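Association Plava – réunion atelier tri / objets trouvés, novembre
Notes prises à la volée, à relire

Début 18h10. Ordre du jour : bacs métal, objets trouvés, budget, étagère Fola.

1. Bacs. On garde les deux bacs gris, celui de devant pour le tout-venant. Fond bien rayé mais ça tient. Proposition de peindre – refusée, trop cher. Devis Jolleo reçu : 233 euros pour un tapis de fond sur mesure. A revoir au printemps.

2. Objets trouvés. Lunettes de soleil à verres foncés, bord bleu-vert : affichette à l'entrée, délai 4 semaines, ensuite don. Les pièces rouge orangé restent avec pour l'instant. Petit flacon à bout pointu, à mettre à part. Vider le bac avant chaque permanance.

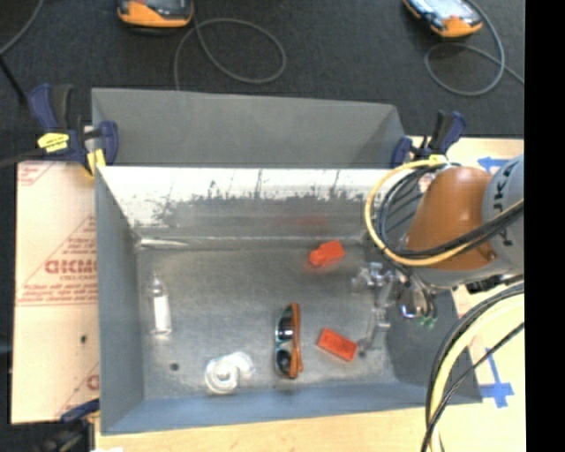
Étiquettes : modèle Rashti trop petit, illisible. On reprend l'ancien format, impression noir et blanc.

3. Budget. Reste 1692 euros sur 2224. Pas de dépense avant l'accord de la mairie, sauf étiquettes.

4. Étagère Fola. Toujours pas montée, manque des vis. Relancer le magasin – urgent.

Divers : clé du local à refaire en double. Cafetière en panne, on aporte des thermos.

Fin 19h25. Prochaine réunion même heure, date à fixer par mail.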